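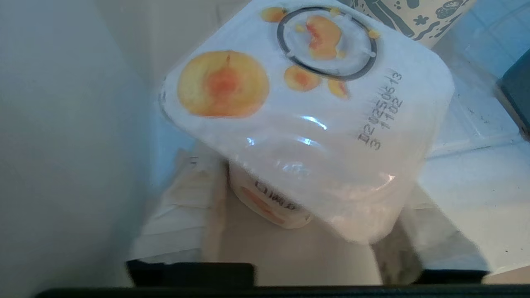

Gernport wrist camera kit: good enough for a small fridge setup?
Asked by Nikola Laskowska

I'm looking at the Gernport kit for a tabletop arm. The job is sorting yogurt cups and paper cups in and out of a mini fridge. The basic kit is 382 dollars and the one with the head camera is 1167. Is the wrist camera enough by itself? I also want to log the date codes on the lids.

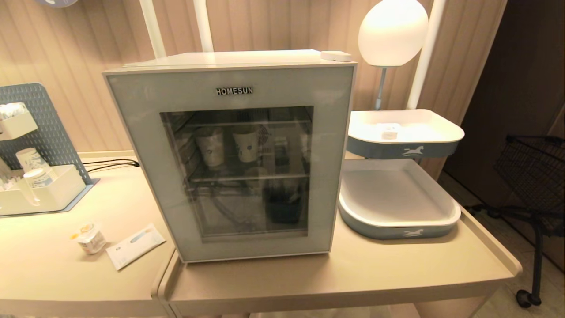 The fridge has a glass door and two wire shelves, and I can't move it off the table. Has anyone run the kit in a space that tight?

Danang Yusof
I've had the basic kit since October. Up close the wrist camera is fine. It will read a dot-matrix date code if the lid is close and not in glare, but you have to rotate the text yourself in software. The kit won't do it for you.

The weak spot is the glass door. Reflections confuse it, so open the door first and let the arm look at the shelf directly. Finding the door and the shelf with only a wrist view is slow — mine took 7 tries on the first evening. If you can afford the head camera, get it. If not, fix the fridge position and save it as a preset.

Ronaldo Figueiredo
Get the big one. Support is slow though.

Marianna Pawłowska
I agree with Danang on the door. One more thing to check is the finger pads. The stock ones slip on foil lids, and thin plastic cups dent if you raise the grip force. I bought the soft pads from Benmoussa and left the force on the lowest setting. They need two screws and a recalibration.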